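Notes for session 4, PC Hardware Basics
Room 132, bring your reader (we're on page 87)

Okay, so last time we did cases and power supplies, and I promised you we'd get to the good stuff. Today is processors: where they sit, how they go in, and how people ruin them. Quick warning that I talk fast in this part, so I've written out more than usual.

Our example is an older Dell tower. Lay a case on its side before you do anything to the board – you want the motherboard flat, like a floor.
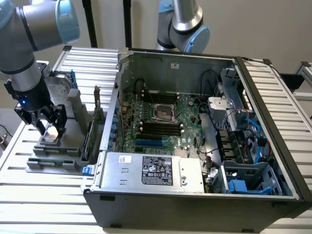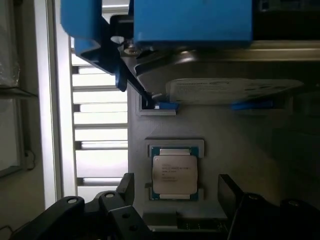
### Getting your bearings

Find the socket first, then work outward. Memory slots are long and skinny with latches at the ends, and expansion slots are where your add-in cards go. If you mix those two up in the lab, don't be embarrassed, Yesenia Ochoa and I both did it in our first year (and she teaches the networking class now!).

### Seating a processor

1. Ground yourself. Touch bare metal or wear the strap.
2. Lift the lever all the way and open the retention frame.
3. Hold the chip by its edges. Fingers off the contacts, please.
4. Match the notches and the corner mark to the socket.
5. Lower it straight down. Zero pushing, zero wiggling.
6. Close the frame, then bring the lever down. Some sockets want a firm hand on the lever and that's fine.

If it doesn't drop in at step 5, stop and look again. I once had a student lean on one with his thumb and, well, that was a sad afternoon.

### Thermal paste

Old paste comes off first, with alcohol and a lint-free cloth. Then a small blob in the middle of the metal lid. Berenice Huerta swears by spreading it with a card and I'm a blob person – either one is okay on the worksheet.

### For next time

- Read pages 87 to 104, skip the box on overclocking
- Write down the socket type of any computer you have at home (look it up by model, no need to open it)
- Lab partners: Idalina Rocha has the sign-up list, and the April lab slots fill up fast, so catch her before you leave

Questions go to me after class or to Shahnaz Kodikara at the help desk.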